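木地板踩着有一块会响，要不要撬开看？

刚搬进 Nendale 小区的二手房，卧室靠书桌那边的地板一踩就“吱呀”一声，白天还好，晚上起来喝水简直像在拉二胡…… 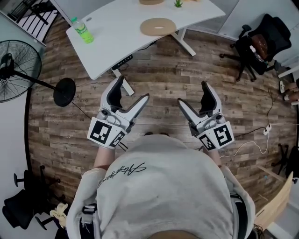

做旧的暖棕色木地板，穿浅灰连帽衫

继续说情况。前房东留下的这批地板说是 Plelov 的，包装早扔了，型号我查不到。响的地方集中在床尾到书桌之间，离墙不远，夏天没什么感觉，九月开始吹凉风之后就明显了。我试过往缝里撒爽身粉，安静了两天，又回来了，还弄得袜子上全是白的。

问了楼下装修店，师傅张口就说要整间拆了重铺龙骨，报价1094块，还不含搬家具。我有点舍不得，也怕拆完更糟。有没有自己在家能先试试的办法？另外我想弄明白，到底是地板之间在磨，还是底下空了？怎么分辨啊？

浏览 1094 · 收藏 19 · 分享 7

荞麦枕头
先别急着拆！我家以前也这样，折腾了一个冬天，说说我的经验吧。

分辨的办法很土：光脚站上去，慢慢把重心从脚跟挪到脚尖。要是脚底能感觉到板子往下沉一点再弹回来，多半是底下不平或者龙骨松了。要是板子纹丝不动，只有尖尖的吱吱声，那一般是榫槽在互相蹭。最好晚上关了电视和风扇再试，白天楼下车一过什么都听不清。

榫槽蹭的话，爽身粉其实路子没错，就是太细太轻，踩几天就跑光了。我后来换成石墨粉，用软毛刷顺着缝刷进去，上面垫块旧毛巾来回踩，再把浮粉吸干净。深色地板看不出来，浅色的就慎用，缝会发黑，我妈到现在还念叨这事。

底下空的话麻烦一点，有人打孔注胶，我没自己弄过，不敢乱讲。还有啊，踢脚线那里看一眼伸缩缝有没有被堵死。我家最后查出来就是踢脚线压得太紧，松开以后好了一大半（气死我了，前面白忙那么久）。
赞 19 · 评论 2

半桶水木工
楼上讲得挺全，补充几句。天凉以后才响，我会先怀疑湿度。开了暖气或者风大的地方，木头一缩缝就松了，买个湿度计放两个星期看看再说。加湿器别对着地板吹，我吃过亏，板边翘起来了。

注胶我帮亲戚做过，孔要打在板子下沉最厉害的地方，打之前一定确认下面没有水管和地暖管！老房子图纸不一定准，没把握就请人。胶打进去要拿重东西压一整夜，我压的是两箱矿泉水，早上搬开别急着踩。不过一次不要打太多，胶会顶起来，到时候就不是响的问题了。

1094 全屋重铺龙骨这个价我觉得低得有点怪，问清楚是按间算还是只算工钱，最好写在纸上。

晚饭后散步
铺块厚地毯，听不见就行了。
赞 7

相关内容
Nzioka 石墨粉和普通铅笔芯粉有区别吗
踢脚线拆下来以后怎么装回去不留缝
Nultside 静音地垫用了一年，说说缺点
老房子地板一角翘起，房东不管怎么办
复合地板能不能用蒸汽拖把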